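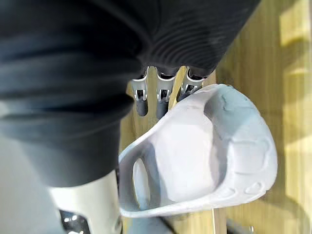

Ticket 286
Subject: Spare fingers and sleeves for the second Jarlow hand, and what to put in the budget request
Opened by: Gönül Kılıçarslan
Queue: Equipment planning
Status: Waiting on purchasing

Hello everyone, and thank you for picking this up so quickly after the last one, which I know dragged on. I'm trying to put together the equipment request for June and I've gotten myself into a bit of a tangle over the Jarlow hands, so please bear with me while I lay it all out.

We have one hand working now and we want a second. The quote from Imham comes to 3,000 for the hand with the wrist adapter, and Yurt came back at 2,600 for the same hand without it. My first thought was to take the cheaper one and move our spare adapter over (the one in the gray drawer), but I can't find a part number on it anywhere and I'd hate to order the wrong thing and have it sit on a shelf until fall. Could somebody who knows the adapters tell me if there was more than one version?

The other part of my question is about spares. Last year we put nothing in for them and ended up borrowing from the training budget, and I promised I wouldn't do that again!

Update from Gönül, Tuesday, 10:40

I called Yurt this morning and had a very nice long talk with their parts desk. They do sell the adapter separately, but they won't give me a price until we send the serial number of the arm, and they want to know what kind of cover we use so that the clamp will fit over it. I've sent the serial number. They also said fingertips can be bought singly, whereas Imham only sells them in sets of 3, so that may tip things one way or the other depending on how fast we wear them out.

Reply from equipment planning, Tuesday, 1:15

Hi Gönül, good to hear from you, and no trouble at all. There were two versions of the adapter, and they look the same until you turn them over. The older one has no number, so I'm afraid that is probably what you have in the drawer. Please don't plan the purchase around it. Compare the Imham price against Yurt with a new adapter added in, and leave the old one out of the sums. 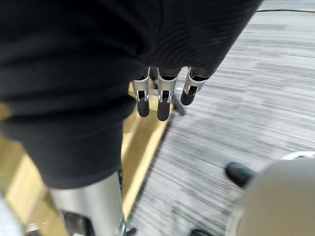

On spares, I would split the request into two lines, one for parts that wear and one for parts that only break, and purchasing will thank you for it. Tips and sleeves belong on the first line, and metal joints on the second. The tips on these fingers are the dark rounded ends below the silver segments, so when you write to either supplier, say plainly that you want tips only, or they may quote you for whole fingers. For the sleeve, tell Yurt it's a dark ribbed knit that comes down over the tops of the fingers, and ask how far up the clamp has to sit. Tolska makes covers too, if you'd like another price, although they can be slow to write back.

Update from Gönül, Tuesday, 4:05

Oh, that clears up so much, thank you. I've taken the old adapter out of the spreadsheet and made the two lines. I've also written to Tolska, just in case they surprise us. I'll leave the ticket open until Yurt sends the adapter price, and then I'll attach both quotes and pass the whole thing along to purchasing.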